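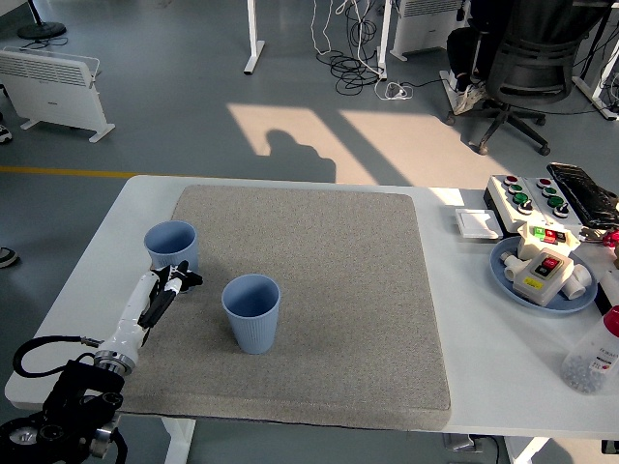 4.2 Character choice and resale of movie tie-in cups

The second part of the study looked at plastic drinking cups sold with movie tickets. Cups are a useful case because the object itself hardly changes from one release to the next. What changes is the printed character. Plain cups with no character on them, such as the two light blue ribbed ones in Figure 2, have little appeal to collectors and were left out of the price data.

We collected 869 resale listings from the Inberg and Plinville collector boards, covering the period from January to the close of data collection in November 2025. Listings with no photo of the print were dropped before coding. Each remaining cup was coded by the character shown, by whether that character had a speaking part, and by whether the seller described the cup as used. Vojtěch Ševčík coded the full set, and a second reader checked about 400 of the listings against the same guide. Disagreements were mostly over group prints, where it was hard to say which character was the main one. These were moved to a separate category.

Lead characters made up most of the listings but did not bring the highest asking prices. Supporting characters who appeared on only one cup in a series were listed less often and priced higher. The gap was widest in the Bratis series, where one scientist character was left off the first run and added later after requests from fans. Sellers often mentioned this in the listing title.

The Ha series did not follow the pattern. It had only five designs, all released on the same day, and prices for them were close together. Wear mattered more here than character - scratched prints were marked down even when the cup was hard to find.

Asking prices are not sale prices, and we could confirm a completed sale for only 13 of the cups in the Ha series. The comparison in Section 4.3 therefore uses the Bratis listings alone.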